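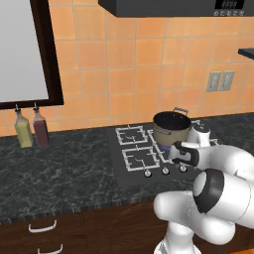
Ticket: stove task demos, contact with pot not flagged
Project: Kobori kitchen set
Opened: 21/06/2022
Status: open, waiting on re-export

Hi all, me again! I've been recording demos for the stove task in the Gunwood kitchen since this morning and I've hit something that I think is messing up a chunk of the data. Writing it all down before I forget what I tried.

What I'm doing: teleop in sim, one arm, one pot on the back right burner with the flame on. The operator brings the gripper in low, gets hold of the pot, and moves it over to the left side of the cooktop. Turning the burner off comes later, as its own task, so please don't mix those up when you look at the instruction strings.

What goes wrong: while the gripper is coming in low near the base of the pot, the upper link can end up right up against the pot's right side. You don't notice while driving because you're watching the fingers. Then the pot scoots a little to the left before you've grabbed anything, you chase it, you get it, and the episode gets saved as a success. The contact log for those episodes is blank until the fingers close. So as far as the training set knows, pots just slide away from you for no reason.

I recorded 68 episodes on this layout. I went through all of them at half speed (two coffees) and 17 have the early slide. Every one of those 17 is marked success.

Things I tried, in order:

1. Restarted the sim and the teleop bridge. No change. I know, I know, but somebody was going to ask.

2. Swapped the oil and vinegar bottles out of the layout in case the loader was choking on too many objects. No change, put them back.

3. Drove the arm into the pot on purpose with the upper link, fingers wide open, nowhere near it. Pot moved. Contact log: nothing. Did it 3 times, same result each time. So the physics is seeing the bump and only the logger is missing it.

4. Did the same thing with the fingertips. Contact showed up right away.

5. Looked at the logger config. It has a list of bodies to watch, and the list is the two fingers and the palm. That's it. No arm links at all. I'm guessing it got copied over from the Wutbridge tabletop setup back in April, where the arm comes straight down from above and the links never get near anything.

6. Added the upper link and the one below it to the list on my machine and repeated step 3. Now I get contact events. Frame rate dropped a hair but driving still feels fine to me.

So I'm pretty sure that's the bug. What I'm less sure about is what to do with the 17.

My feeling is don't throw them out. A few have really nice recoveries in them -- the operator backs off, swings wide, comes in again from the front -- and we're short on recoveries. But they shouldn't sit in with the clean ones under a plain success tag either. Could we get a "link_contact" flag per episode and let whoever trains on it decide? The replay tool should be able to fill it in from the saved joint states, so there's no need to record anything again.

Also, while I'm here: the start pose for this layout is kind of mean. The base is planted in front of the cabinet on the right, so to reach the back right burner you have to fold the arm around, and the elbow wants to go exactly where the pot is. Shifting the base left a bit would help a lot. I don't want to lose the hard version completely, though, so maybe keep it as one of the start poses and add a second one.

Reply from me, later same day:

Tried the base shift. Recorded 2 quick episodes with it and had no early slide in either one. I realize that's nothing to hang a hat on, but the drive felt a lot more relaxed. The layout is saved as gunwood_stove_shift in my folder if anyone wants a go.

Sent the config change to the Fleltetti folks too, they pull the same logger and they've got a sink task where the arm has to reach past the faucet. I'd bet they have the same gap.

Still need from someone with write access:
- merge the longer body list into the shared config
- run the replay tool over all 68 and export again with the new flag
- tell me if the flag name is fine or if you want something else

Until that's done I'm holding off on new stove episodes and moving over to drawers. I'll leave the old export where it is, please don't train on it yet!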